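25 July 2026
Observation diary, Household and Bench Chores Review, Skalness site

The morning was given over to the question the Sorkthorpe office has put to us since February: whether any machine now available can take on ordinary chores in a home or a small repair shop without a person standing beside it. I am required to return a written opinion. I do not yet have one that I would sign.

The two-armed unit was assigned the peg and gear board. The task is small by design. Blue parts of different thicknesses are set out near outlined slots and circles, and the work consists of picking up a part and bringing it to its place. I consider it a fair stand-in for a good deal of what we call chores: a plug brought to a socket, a battery to its compartment, a shelf pin to its hole. At the time of my first note the left hand was down over a very small piece near the corner of the board and the right hand was being held clear.
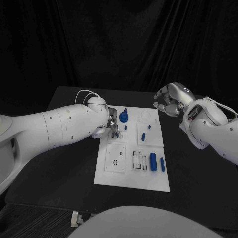
Narendra Nigam remarked that a shop floor would never wait for this, and that he would sooner be shown a machine that could empty one drawer of mixed screws than one that could fill a board prepared for it. He added that the board does not move, does not shed dust and is never put away in the wrong cupboard by a tired person. I have entered the objection in full and consider it well founded.

My own view is somewhat more favorable. The Chaudhry paper, which was circulated again this week, lists 430 separate household actions and sorts them by the grip each one needs. A large share come down to a pinch between fingertips, followed by a careful placement. If that movement can be made dependable, much of the list becomes open to discussion. If it cannot, the rest of the list is of little interest to us. Folding, wiping and pouring are treated in a separate chapter and I have asked that they be kept out of this review.

Philomena Kinsella asked at the 2 o'clock meeting what we intend to count as a chore completed. It was agreed that a part left leaning in its slot is not a completed action, and that any attempt in which a person touches the board is to be struck from the record. The Handent log now stands at 1,987 entries, and a portion of the older ones will have to be read again under this rule. I have asked for 3 working days for that purpose.

I returned to the bench before closing the book.

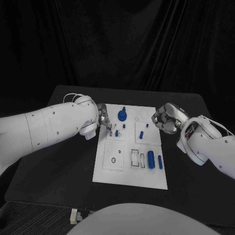
The matter of small parts remains the most difficult for me to judge. A thick cylinder gives the fingers something to hold. A piece no larger than a shirt button gives them very little, and it is the small piece that a household is always losing under the stove. I would be willing to recommend supervised bench sorting for a further period. I would not at present recommend any unsupervised work in a kitchen, and the draft says so in its second paragraph.

Outstanding: the revised scoring sheet, to be sent to Sorkthorpe. A reply to Narendra regarding the drawer of screws, which I am inclined to grant.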